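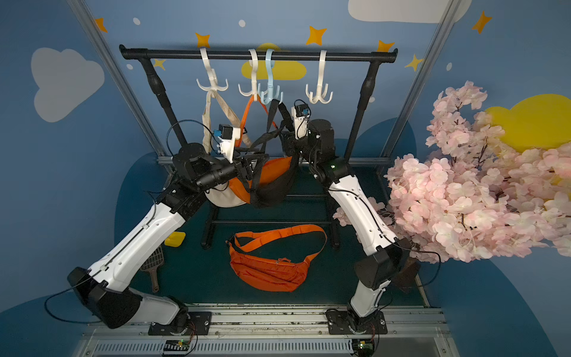
Bags on the rack, with the orange waist bag still down on the floor.

Week 6 handout: Hanging Bags So You Can Find Them Again
Elias Jaber, Home Storage Basics, Holton evening program

Okay, everybody, we're on bags this week! I left them out of the closet unit in May and I got more email about that than about anything else in the course, so they get their own handout now.

Start with the rod, before you touch a single bag. A multi-prong hook slides around, and people let them drift together without noticing. Two hooks shoved side by side work like one crowded hook, and the straps braid themselves (I swear mine do it overnight). Spread them out first, then hang.
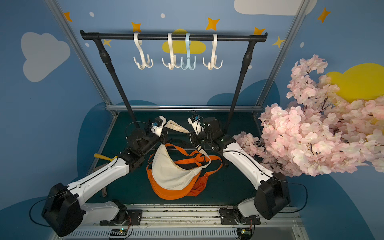
Photo: Lindosero course archive

Look at the spacing on that rail -- the two middle hooks are practically neighbors, the cream one and the light blue one. I'd slide the blue one toward the gap on the right and give both of them some breathing room. The different color is handy, by the way. At my house the odd-colored hook is for whichever bag goes out the door tomorrow, and even my kids respect it.

Straps next. A wide woven strap goes over the hook flat, no twist. Long adjustable straps, like on a waist bag or a sling, should be shortened before you hang them, or else doubled over the prong. Zip everything and empty the pockets too! I once found 60 cents and a very old granola bar in a bag I'd hung up as "clean."

Mesh bags go at the end of the row for me. The netting grabs zipper pulls, and then you take down one bag and get two.

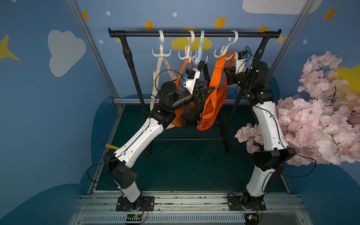

Can I hang more than one bag on the same hook?
Two light ones are fine if the straps sit on different prongs. Put the one you use more on the side facing you, and give anything heavy its own hook.

For next time: take everything off one rod at home, space the hooks, rehang, and write me a page (200 words is plenty) on what you moved and why. Bring one bag with a long strap, we're doing the doubling trick in class.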